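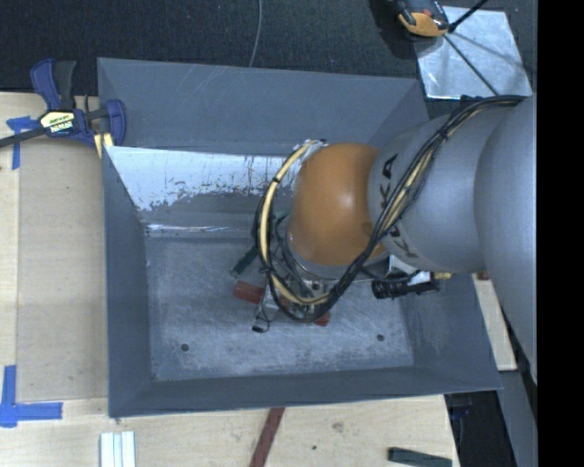
Lunes, el cajón gris

Bueno, por fin me he puesto con el cajón de chapa! El fondo tiene ya un montón de rozaduras blanquecinas y arañazos finos, y en la pared del fondo, a la izquierda, sigue esa franja brillante con el borde todo irregular. Los dos agujeritos de delante los dejo como están - Jaime quiere taparlos, yo no lo veo. He apuntado 3292 en la hoja de Gandora. Pendiente: preguntarle a Pieter por la pintura y pedir presupuesto a Bonik.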